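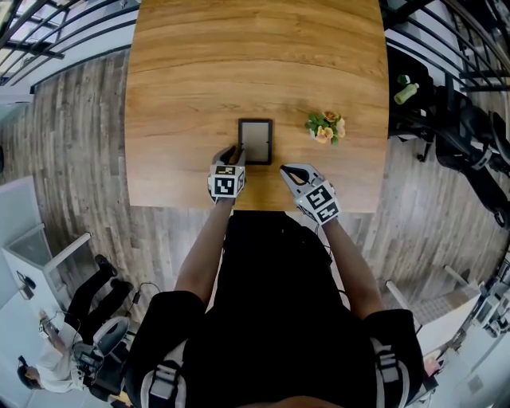
*Bilderrahmen mit schmalem schwarzem Rand auf einer Holztischplatte*

# Häufige Fragen zur Pflege geölter Holztische

Stand: 4/6/20

**Für welche Oberflächen gelten die Angaben?**
Für alle Tischplatten, die mit Rakska Hartöl behandelt sind. Lackierte und gewachste Platten sind ausgenommen.

**Wie oft muss nachgeölt werden?**
Bei normaler Nutzung einmal jährlich. Zieht ein Wassertropfen innerhalb von vier Minuten ein, ist die Schutzwirkung erschöpft.

**Wie viel Öl wird benötigt?**
Pro Quadratmeter 39 ml im ersten Auftrag. Überstand nach 20 Minuten mit einem fusselfreien Tuch abnehmen. Ein zweiter Auftrag ist nur bei stark saugenden Stellen erforderlich.

**Welche Körnung ist für den Zwischenschliff geeignet?**
240, stets in Faserrichtung. Schleifstaub vollständig absaugen.

**Wann ist die Platte wieder belastbar?**
Leichte Gegenstände nach 24 Stunden, volle Belastung nach 66 Stunden. Bis dahin keine Decken, Untersetzer oder Vasen abstellen.

**Warum entstehen helle Flächen unter Dekoration?**
Holz verändert unter Lichteinfall den Farbton, abgedeckte Bereiche bleiben zurück. Gegenstände regelmäßig versetzen. Bestehende Unterschiede gleichen sich meist über mehrere Monate an.

**Wie werden ölgetränkte Lappen entsorgt?**
Im Freien ausgebreitet trocknen lassen oder in Wasser einlegen. Es besteht Selbstentzündungsgefahr.

**Wo ist das Öl erhältlich?**
Über den Vullov-Werksverkauf in Brurport, Artikelnummer 581. Technische Rückfragen bearbeitet Nazanin Ghorbani, Reklamationen Neema Mussa.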